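生活 > 衣橱 > 长文

最后更新:2025年1月26日

皱着也能出门

一个放弃熨斗的人,对亚麻、平整和体面的一点看法

我母亲判断一个人可不可靠,看的是袖子。袖子上有一道笔直的折线,从肩头一路通到袖口,这个人就可以借钱给他。没有折线的,最多借他一把伞。她靠这套办法过了大半辈子,只看走眼过一次,对方是个裁缝。

我从小就活在这条折线的阴影里。星期天晚上,家里的熨衣板支在饭桌和电视中间,谁要去厨房都得侧着身子过。蒸汽的声音盖过天气预报,所以我们一家人对第二天下不下雨总是一无所知,但穿得很挺。等我自己租了房子,第一件买的大件不是床,是熨斗。床垫在地上铺了大半年,衬衫却始终挂得像要接受检阅。

后来我开始穿亚麻。

亚麻这种料子,懂行的人说起来总带点宗教口吻:它透气,它有骨感,它会“越穿越像你”。最后这句我当时没细想,以为是夸奖。穿上出门,坐了一趟地铁,站起来时大腿根已经有了一幅等高线地图。我在办公室的玻璃门上看见自己,的确很像我,像我早上六点半的样子。

从纤维的角度说,这事怪不得谁。亚麻的纤维硬,弹性差,弯过去就懒得回来。羊毛正好相反,挂一夜,第二天自己就把昨天忘了。棉介于两者之间,忘一半,记一半,适合大多数婚姻。至于涤纶,它什么都不记得,所以也没什么可聊的。

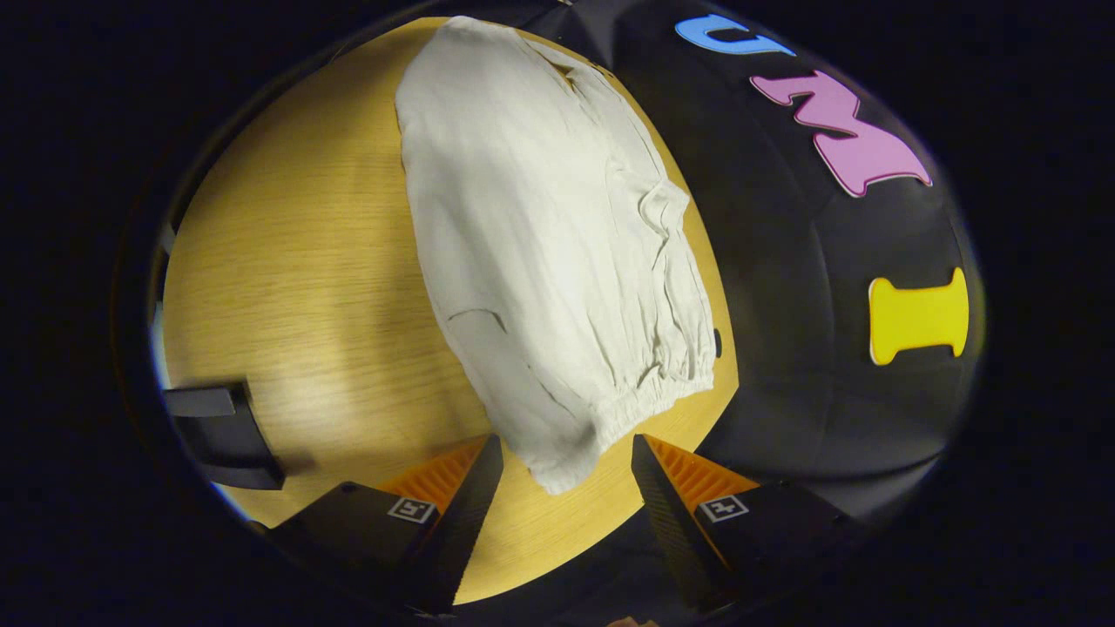

皱到这个份上,熨斗已经帮不上什么忙了。

为了弄清楚皱这件事究竟值不值得操心,我去找了马塞利诺·莫亚(Marcelino Moya)。他在武库夫港(Wukuvport)老城的坡道上开洗衣铺,店名叫Restrepo,是从上一任老板手里连招牌一起盘下来的。客人都管他叫雷斯特雷波先生,他一概答应。他说改招牌要钱,改名字不要钱。

莫亚熨衣服的时候不说话,说话的时候不熨衣服,所以我们的谈话断断续续持续了一个下午。他告诉我,来熨衬衫的客人比他刚接手时少多了,来的多半是要参加婚礼、葬礼或者面试的。“三件事用的是同一件衬衫,”他说,“有时候是同一个星期。”

我问他怎么看亚麻。他把熨斗立起来,想了一会儿。

“亚麻是好生意。你今天熨好,他走到坡底下就皱了,下礼拜还来。”

那要是客人不来了呢?

“那说明他想通了。”他又把熨斗放下去,谈话到此中断。

在他那里我学到几件有用的事。亚麻要在半干的时候熨,等它干透了再喷水,等于吵完架才去道歉。深色的要翻到反面,不然会熨出亮光,看着像坐了很久的椅垫。袖口有松紧的千万别硬压,用熨斗尖往褶子里探一探就收手,压平了松紧也就没了脾气。还有一条是他最看重的:熨完别马上穿,挂一会儿,让热气走掉。大多数人熨完立刻往身上套,等于趁热又捏了一遍。

这些我都记在本子上,回家照做。第一个星期做得很认真,第二个星期只熨领子和前襟,也就是视频会议能看见的部分。到了第三个星期,我发现自己站在熨衣板前面,手里拿着一条茶巾。

一个人开始熨茶巾,就该停下来想想了。

查了些旧书才知道,平整在很长时间里都是一种花钱的东西。要有热铁,要有火,要有一个不是你的人站在那里。一件没有褶子的衬衫,说的是你家里有人手,至于这件衬衫本身好不好,倒在其次。后来电熨斗进了家家户户,人手没有了,标准却留了下来,于是那个站在热铁旁边的人就成了你自己,或者你妈。

再后来出现了免烫衬衫。我也买过两件,牌子叫迪尼茨(Dinitz),挂牌上写着“从行李箱直接走进会议室”。这话一点不假,它的确可以直接走进去,问题在于它不大愿意再出来。那料子夏天不透气,冬天不保暖,春秋两季发出一种细小的沙沙声,开会时我每抬一次手,旁边的人都以为我在拆零食。

我把其中一件送给了若斯普·科雷亚(Jhosep Correa)。他在格林德维尔(Grindville)给小剧团做服装,我原本指望他能拆了做点什么。他把衬衫拎起来对着灯看了看,说可以给演律师的人穿。

科雷亚对皱的看法比我和莫亚都要复杂,因为他的工作里有一半是把新衣服弄旧。他有一件农妇穿的罩衫,为了让它看起来像被人穿了许多年,他把它打湿,拧成麻花,用绳子捆好,在暖气片上放了两天。解开以后还不行,还得穿着它去搬东西,搬得胳膊肘那里起了该起的褶。

“假的皱一眼就能看出来,”他说,“它太匀了。真的皱是有道理的,抬哪只手,哪边就皱。”

他顺手指给我看,我身上那件外套右边的口袋比左边鼓,肘弯的褶也是右边深。他据此推断我是右撇子,手机放右边,而且常常托着腮发呆。全中。我母亲要是在场,大概会当场把她那套折线学说修订一下。

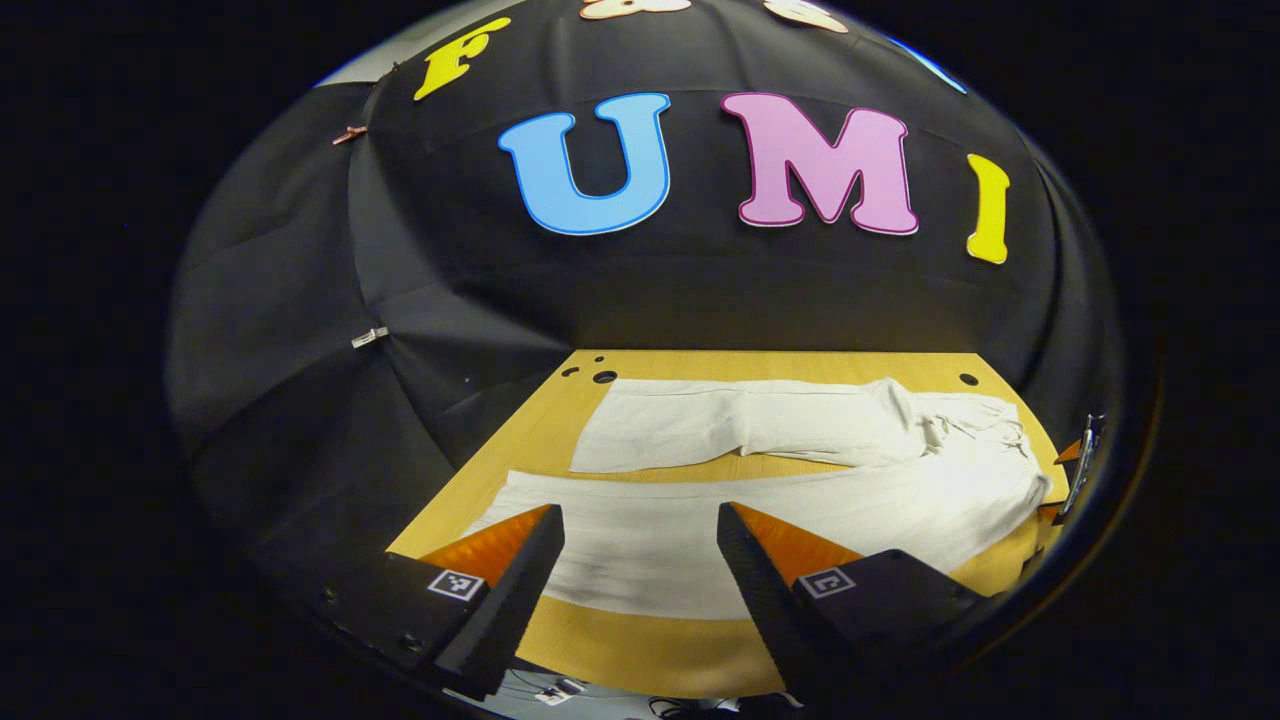

从格林德维尔回来的火车上,我一路看人家的衣服。对面坐着一位穿西装的先生,后背平得像刚拆封,前襟却全是横褶,多半是系着安全带开了很久的车才赶上这趟火车。他旁边的姑娘穿一条皱得很彻底的长裙,上上下下没有一处例外,那是从箱子底下翻出来的皱,也可能是花了钱买来的皱。如今有些店专卖这种,用机器压出褶子,洗多少次都不会平。标价900,比同一家店里平的那款贵。店员解释说,多了一道工序。

我想起我母亲,她要是知道有人为了皱多付钱,恐怕要坐下来缓一缓。

不过她近来也有些松动。九月里我回去住了几天,发现熨衣板收在门后,上面挂着雨伞和一只买菜的布袋。我没敢问。到了星期天晚上,电视里播天气预报,声音清清楚楚,我第一次在那间屋子里听全了第二天的风力。她坐在沙发上叠床单,用手掌一下一下地抹,抹平一层,折一层,再抹一层。

“床单又不用见人。”她说。

我说衬衫呢。

“你的我管不着了。”她看了我一眼,准确地说是看了我的袖子一眼,“借钱也别找我。”

回城以后我把家里的衣服重新分了一遍。要见人的,一小摞,每次穿之前再熨。不用见人的,一大摞,洗完趁湿抖几下,肩线对齐,领子捋直,挂起来就不管了。莫亚说抖比熨重要,他店里新来的学徒头一个月什么都不许碰,只许抖。我抖得不如学徒,但胜在没人看。

还剩下几件亚麻的,不知道算哪一摞。早上挂在那里还算体面,中午就说不准了,到了晚上脱下来搭在椅背上,胳膊肘还是弯的,像有个人刚坐下又走开。我试过把它们归到要见人的那边,觉得自己在骗人;归到不用见人的那边,又有点舍不得,毕竟当初是按见人的价钱买的。

上个月我带着其中一件又去了趟武库夫港。莫亚把它摊开,翻过来,看看领子里面的标,再翻回去,问我什么时候要穿。

我说不一定,就是天热了穿穿。

他把衣服叠起来还给我,说那就天热了再来。铺子里还有三条婚礼桌布在等他,每条都比我这件长得多,他没工夫送我到门口。我抱着那件衬衫往坡下走,走到一半起了风,索性把它披在了外套外面。

读者评论

晾衣绳上的猫:半干的时候熨,我外婆也是这么教的。她还会把衣服卷起来放进湿毛巾里闷一晚上,第二天再熨,作者可以试试。

老周不老:我穿了35年衬衫,从来都是太太熨的。看完这篇给她念了一段,她让我自己去熨。这篇文章对我没有好处。

小满:求问皱褶款长裙机洗会不会变形?900买不起,买了个便宜的,洗完短了一截。

北窗:“棉适合大多数婚姻”那句转给我先生了,他回了个问号。

Teng_R:免烫衬衫的沙沙声太真实了,我同事以为我包里有薯片,找了一个下午。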